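Search this site Go

Plorov Business Forum closes its Harasym meeting with a call for plainer talk on rates

9 Dec 2019
By Petro Maksymiv

Well, we did it again! The Plorov Business Forum wrapped up its winter meeting in Harasym, and I'm writing this release myself, partly since our usual writer is on leave and partly because I enjoyed the whole thing so much I didn't want to hand it over.

We had 192 people through the doors, most of them running companies you could walk around in ten minutes (a bakery supplier, two freight outfits, a firm that does nothing but hinges). The subject was borrowing: who's doing it, who's scared of it, and what everybody plans to do if money stays this cheap for another year.

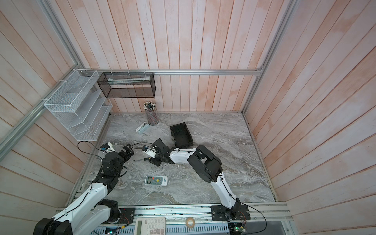
I went in expecting gloom. Trade worries have been all over the news and I'd heard plenty of grumbling back in October. But the mood in the room was pretty sunny, and the numbers back me up. Before the meeting we sent a survey to 753 member firms and 119 of them wrote back, which I know is a modest pile, so please quote it with care. Of those 119, 40 told us they plan to take out a new loan in the coming year, mainly for equipment and bigger premises.

Uliana Vakulenko, who heads lending at Calley, gave the opening talk, and she didn't sugarcoat it. "Cheap money makes people brave," she said. "I'd like my customers to be brave with a spreadsheet open." That got a laugh, and then a long string of questions about fixed terms that ran right through the coffee break. Sorry again to the people on the second panel!
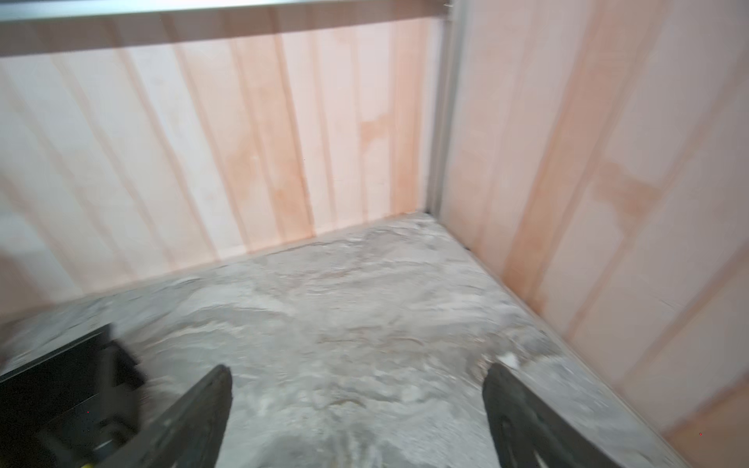 My own favorite hour was the session on late payments. I've been chasing invoices my whole working life and I still picked up a few tricks, like putting the due date in the subject line of the email. Humaleck, our sponsor this year, has agreed to print the notes from that session as a short booklet, free to members. Ask our office and we'll put your name on the list.

The full survey answers, with company names taken out, go to members first and then up on our website. Reporters who want them sooner can write to me through the forum's press desk, and I'm happy to talk on the phone too, though mornings are better.

Last updated: 9 Dec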